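Notes for the Tuesday group, pipette bench task, two-arm setup. Written fast between classes so forgive typos. If something is wrong tell Riet or fix it yourself, the file is on the club drive.

## What the task is

Club challenge for the Grarkeo round. Two arms, one bench. Right arm picks up the tall test tube, left arm steadies whatever needs steadying, then both go home without knocking over the stand. That's stage one. Stage two uses the pipette. Don't touch stage two until stage one runs clean five times in a row.

Scoring is 200 points for the full run. You lose 20 for touching the stand, 50 for dropping the tube, everything for breaking glass. Also you sweep it up.

## Before you power anything

- Table clear of phones, coffee, laptops. Laptops go on the side desk.
- Glasses on. Yes even if you're only watching.
- E-stop in somebody's hand. In the hand, not on the desk near the hand.
- Check both arm cables have slack. Left one snags when the elbow swings out, see last week.
- Grippers open. If one is closed at boot, open it from the menu before homing.

Power order: controller, left arm, right arm. Wait for the beep between each. If you get no beep, off again and count to ten.

## Bench layout

Stand goes in the middle of the table, facing front. Vials in front of it, tube inside the right leg. Acrylic rack front right, square to the table edge. If it's crooked the taught points are all junk, so line it up first and then leave it alone.

Hang the pipette from the crossbar last. Push it until it sits properly, give it a tiny wiggle. Shouldn't swing. The tip must be above the vial caps, never resting on one.

Caps stay ON for stage one. Tight.

Tube liquid is water and food coloring. Don't fill to the top! Halfway is plenty, it sloshes when the arm stops hard.

## Teaching the points

We use the Skelix pendant, the old one with the cracked corner. New one is with the Hendriks team until they give it back.

1. Load program 156. That's the blank template, seven points, all empty.
2. Set speed to 10 percent. Leave it there.
3. Jog right arm to HOME. Save as P1.
4. Jog right arm to a spot out to the right of the tube, jaws at crossbar height. Save as P2. This is the approach.
5. Creep left until the jaws are either side of the glass. Go slow. Save P3.
6. Close the gripper to the soft setting. Not medium. Medium is for the foam blocks.
7. Straight up until the bottom of the tube clears the stand completly. Save P4.
8. Back out to the right, P5.
9. Reverse the whole thing for putting it back, P6 and P7.

Left arm only has two points for now. HOME and WAIT. WAIT is low, open, off to the side of the left leg. Low matters. Luuk had it up high the first time and it came in over the pipette when the program started.

## Why approach from the side

Asked every single week. From above seems easier, but the wrist has to fold right over the stand and the elbow runs out of room. Tried it in the fall, two crashes. From the side the arm stays in its own half of the table and you can see what the jaws are doing.

Downside: the crossbar end is right there. Your fingertips pass very close to it on P3. If you're grabbing the tube lower down it's worse, the leg is in the way. So grab high. Upper part of the glass, above the liquid.
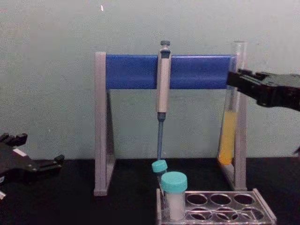
*Right arm at the tube, left arm down low and open. Pipette hanging, caps on.*

If your approach looks a lot different from that, reteach it. Don't patch it by nudging numbers.

## Dry run

No closing the gripper. Just motion. Step mode, one point at a time, say the point out loud so the person with the e-stop knows what's next. Sounds silly, works.

Then step mode with the gripper. Then full run at 10 percent. Then 20. We don't go over 30 on glass, ever, Riet's rule and she pays for the tubes.

## Stuff that goes wrong

**Tube tilts when the jaws close.** One finger is touching first. Shift P3 a hair toward the late finger.

**Tube slips on the lift.** Wipe the jaws with a dry cloth. Still slipping, check you're really on soft and didn't load somebody's old settings.

**Error 1264.** Joint limit. Your P4 is too high probably. Bring it down a bit and resave.

**Error 1459.** Lost contact with the left arm. Nearly always the cable. Power off before you reseat it!!

**Stand creeps across the table.** You're bumping it and not noticing. Put tape marks at the feet and check after every run.

**Arm shakes at P3.** You stopped too near full reach. Move the base plate one hole in, then reteach everything, sorry.

## Saving your work

Save as team name plus stage, like skindum_s1. Not "final". There are four finals on there already and one of them drives into the wall.

Copy to the USB stick too, the pendant forgets things if teh battery dies overnight.

## Shut down

Both arms HOME. Tube out by hand, emptied, rinsed, upside down on the drying rack. Pipette back in its drawer. Then right arm off, left arm off, controller. Write your run count and any crashes in the log, initials next to it.

Stage two sheet comes from Luuk once he's got the plunger press working. Ask him, not me.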